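Brarnard Two-Arm Bench

July 1, 2019
By Aarne Tikkanen

I get asked one thing more than any other when people look at this page: can it do the chores yet? The short reply is "some, slowly, with you nearby", and I think that's a wonderful place to have got to. Ten years ago I'd have been happy with an arm that could put a peg in a hole. Now we have a pair of them on a bench and the argument is over whether their handwriting is any good!

The Brarnard is a pair of small arms on a shared aluminium rail, with a white tabletop in front and pale walls on the other sides. Each arm has a two-finger gripper. It's meant for people who want to try everyday jobs at table height — folding a cloth, putting lids on tubs, sorting screws, writing a note on the family whiteboard — and find out for themselves which of those a machine can be trusted with.

Writing is the job I always suggest first. It sounds like a party trick, but think about what goes into it. The marker has to stay put in the fingers, the tip has to meet the board without squashing, and every letter has to land beside the one before. Children take years over it.
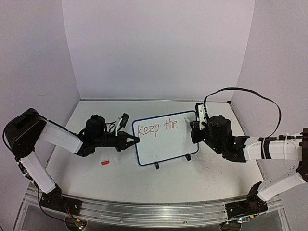 "Keep the" in red on the small stand-up whiteboard, with the marker in the right-hand gripper.

You can read that from across a room, which pleases me no end. The slant is a bit loose and I wouldn't want it addressing my wedding invitations, but a shopping list or a "back at six" would be perfectly clear.

What's in the box

Two arms, left and right, with grippers fitted
Aluminium rail, ready drilled
White tabletop and wall panels
Wrist camera and cables
Power supply and a bag of spare fingertips (the Ruvus soft ones, which I like better for cloth)

The whiteboard and markers are not included. Any small board will do, and a thin-barrelled marker is easier for the fingers than a fat one.

Size and weight limits

Each arm will lift 252 grams at full stretch. That covers a marker, a sponge, a teaspoon, a pair of socks or an empty mug if it's a light one. It does not cover a full kettle, and please don't try. The rail bolts to any sturdy bench, and setting up takes me 20 minutes now, though the first time I lost most of an afternoon to one plug in the wrong socket.

So what about real chores?

Here's where I stand after a June spent with very little else on my mind. Wiping a flat surface is good. Picking up dropped pens and putting them in a pot is good too, so long as they aren't piled on each other. Cloth is patchy: a tea towel folds nicely, a T-shirt becomes a sort of parcel. Anything with a tight lid still beats it, and so does anything clear, like a drinking glass.

On the shop floor I'm more hopeful still. A friend at Breltel has a bench set to labelling sample trays, and she'd sooner have it slow and steady than quick and wrong. Letters matter there. Small ones with loops, such as an "e", need the most patience, and a long upright like an "l" can wander well past the line if the board isn't square to the arm.

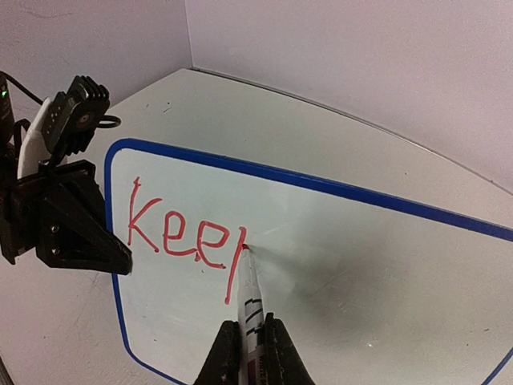

Tips for tidy writing

1. Fix the board down with a dab of putty at each corner.
2. Grip the marker low, near the tip.
3. Begin with big letters and shrink them over a few days.
4. Wipe the board properly between goes. Old smudges make it hard to judge the new lines.
5. Keep marker caps in a tub away from the arms.

Price and ordering

The full bench is 3,120 euros. Delivery takes 3 weeks, as each pair is put together and tested by hand. Single arms can be had through Nishimura if you already own a rail. Spare fingertips and cables are kept in stock, and I'm glad to answer questions before you order, including the awkward ones about T-shirts.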